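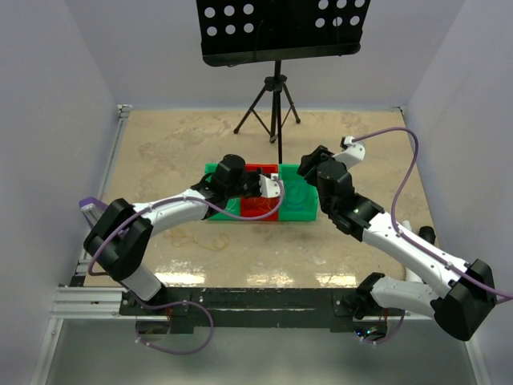
Sorting table with the three bins, Grodedis workroom

Sorting Table Check -- Monthly Sheet, June
Room: Grodedis workroom, second floor
Checked by: Silvia Dvořáček
Read by: Ewan Matheson

1. Table surface
Result: Pass with comment
There are darker tan and grey stains on the top. I wiped one part with the Pusik cleaner and the color stayed the same. I could not feel any raised spots or sharp places with my hand. Please do not use a scraper on it.

2. Walls of the table
Result: Pass
Left, right and back walls are standing firm. I pushed each of them at the top with one hand.

3. Bins
Result: Pass
One red bin in the middle, a green one on each side. No cracks in the rims. The bins should stay close together in one row, so that strings do not fall between them.

4. Strings in the bins
Result: Comment
The strands in the right green bin are green-blue and they are hard to see against the bottom. A person who empties this bin quickly can leave some behind. Feel the bottom with your fingers before you say it is empty. I ask Kenneth Aitken if we can have a white bin for this color.

5. Loose string on the table
Result: Action needed
A yellow string was lying in front of the left bin, tangled, with an open loop at one end. Loops can catch a finger or a sleeve button. Put it in a bin or in the waste before leaving the table. Same comment was written on the last 2 sheets.

6. Cables
Result: Pass
The purple cable is held with small white ties. Ties are closed. Keep loose string away from it.

7. Floor and walkway
Result: Action needed
Two Botard boxes were standing in the walkway. Archie Swanson moved them to shelf 34 while I was writing.

8. Scissors and cutters
Result: Not checked
The drawer was locked and Sheila Dunmore has the key. I will come back at 3 p.m. -- please leave it open for me.

Open points: 5, 8
Closed during the check: 7
Next check: July, same sheet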